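Progress report to the Hartley Fund, July 18, 2024
Prepared by Rima Rawashdeh, Vuline scalp care

The Uta shampoo bar is now on its second formula. The first cleaned very well and left hair feeling like a doormat, a finding our testers shared freely and at length. We cut the clay, added oat oil and started over in June. Of 115 people who signed up, 48 have sent back the two-week diary. The rest have sent warm wishes.

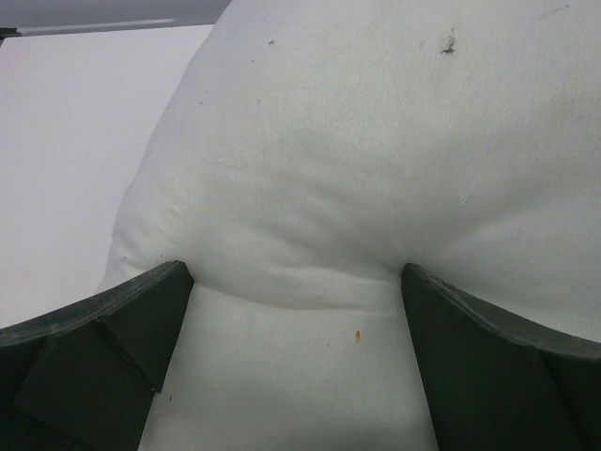
Itching scores are down on the new bar, though one tester rated hers "Tuesday-ish" and we have left her out of the average. Scent remains a sore point. Half the group wants less rosemary and the other half wants to know where the rosemary went.

Spending is on budget except for postage, which has ideas of its own. We still need to order 1000 cartons, and the printer would like the final ingredient list before we do. So would I. It should be settled once the last diaries are in.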